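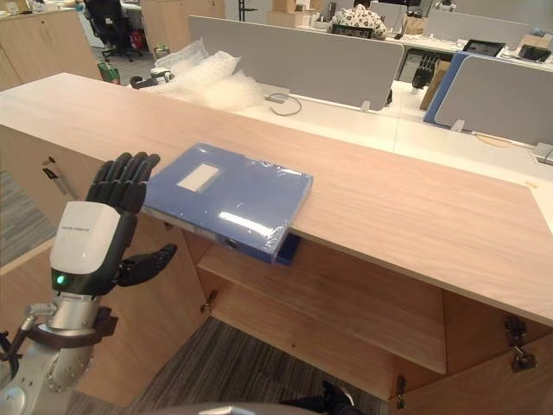 Shoshana Villanueva keeps the hand's logbook in her desk drawer, under the good scissors, and before she would talk to me about anything else she wanted me to read a page of it. The page was mostly about the thumb.

"People come in and they look at the fingers," she said, pulling a second chair over for me. "And the fingers are lovely, I have no complaints about the fingers. But if you had to look after this thing day to day you'd be thinking about the thumb. I think about it in the shower."

Villanueva looks after the arm and hand at Wernham, in the office end of the building, where the machine works among the same desks and wooden cabinets everyone else uses. Its job this spring has been file boxes: taking hold of them, moving them along, setting them down on a cabinet top. She came to it from fixing copiers, which she did for years around Etton, and she says the two trades are closer than you'd guess. Both involve a lot of kneeling on carpet.

Her day starts a little before eight. She looks at the light on the hand's lower band first, and if it's green she goes on to the cables down at the joint, running her fingers along each one to feel for a kink or a spot where the jacket has gone shiny from rubbing. Then the band near the wrist. "I tug it. There's a proper way to check it, with a gauge, and I do that too, once a week. But every morning I tug it, the way you'd tug a kid's backpack strap."

After that come the fingers, one at a time, open and closed, with the arm held still. She listens for a tick. In April she heard one in the thumb, and that was the start of the long entry she had me read.

"It was such a small noise," she said. "Tavion couldn't hear it at all. He had his ear practically on the thing."

Tavion Dvorak writes the motions the arm runs through, and he was sitting near enough to object. "I heard something," he said. "I thought it was the carpet." He is good company, and he and Villanueva have the sort of running argument that I suspect they'd both miss if it stopped. His view was that the thumb was arriving late because of a setting. Hers was that a screw had backed out. They spent most of an afternoon on his idea, she told me, and he was very nice about it when they opened the housing and found the screw.

She put in a new one with a drop of thread compound and wrote down the cycle count, which was 2,027. Since then the base screws get checked every 1,000 cycles, a number she settled on with Muireann Conneely, who runs the group and who would have preferred something longer. "Muireann asked me what I'd be comfortable with and I said 495," Villanueva said, laughing. "I'd worked it out and everything. She gave me that look. So, 1,000."

The other thing that takes up her time is the zero. Each time the hand comes off and goes back on, the arm has to be taught again where the fingertips are, and she does this against the cabinet itself. She brings the hand up beside the top, fingers pointing at the ceiling, and eases it in slowly by the pendant until she can just slide a paper card through the gap. Tavion has a routine that would do it for her. She runs his routine afterward and compares, and the two answers go side by side in the book.

I asked about the boxes, having noticed that some of them are handled with the plastic film left on. Villanueva sighed in a friendly way. Film is slippery, she said, and it shines, and shiny things are hard on the vision side. She wipes the fingertips with a barely damp cloth between batches and lets them air out while she has her coffee. She once tried a grippier pad from Stakex and took it off again the same day. "It held on beautifully. It didn't want to let go, though, and we do need it to let go."

Conneely stopped by toward the end with a question about spare tendons, and I asked her what happens when Villanueva takes a vacation. Barrett Dunleavy fills in, she said, and he is careful, and he calls. "He calls me from right next to it," Villanueva said. "I can hear the fan. Last time I was at my sister's, standing in the yard, and I had him hold the phone up to the thumb."

The thumb was fine that day. She had him write it in the book anyway, with the time, and he put ten past four.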